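How to Pick Up a Spilled Shelf in a Store

Pull your cart to the side first so other shoppers can get by. Slide the boxes away from the walking path with your hand, then look under the bottom shelf for strays.

Bend at the knees and work from the outside in. Flat packages are easiest with one hand on each side.

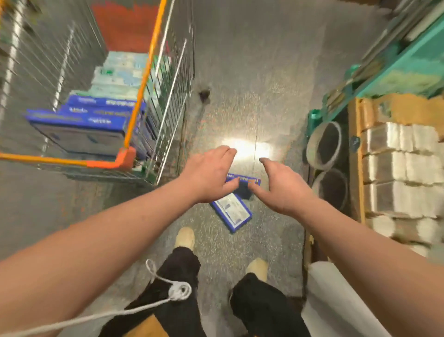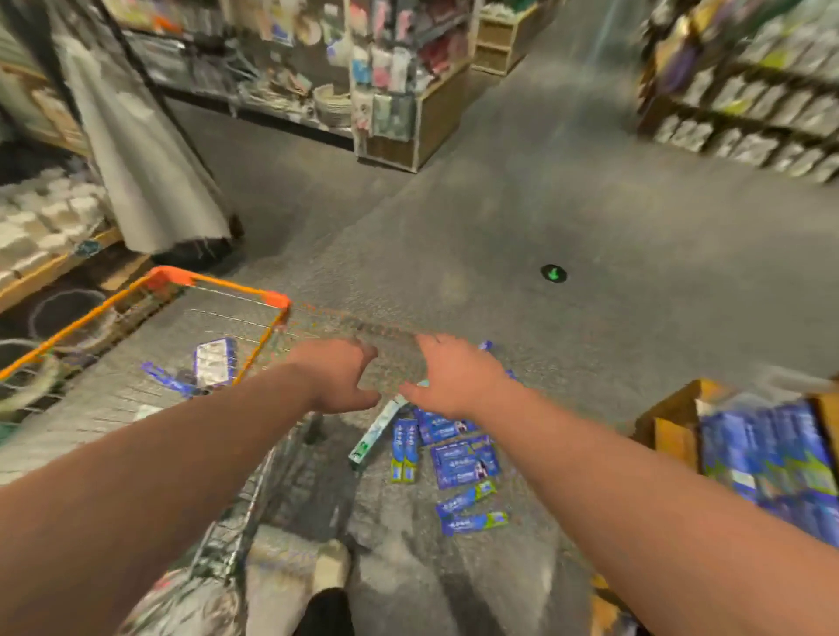
Sorting comes next, and it saves the clerk the most time. Put like with like before anything goes back up. Toothpaste is slow because the boxes look so much alike - a blue one with a green end is easy to mix up with a plain blue one, so read the front of each. Match it to the shelf tag and face the label out.

Set crushed or open boxes aside and hand them to a clerk. Check your own cart last for anything that fell in.

90 shares - 2 comments

Clémence Renaud
I stock shelves at Jevari and would add: heavy boxes on the bottom.

Drurken
What about glass? I'd leave that to the staff.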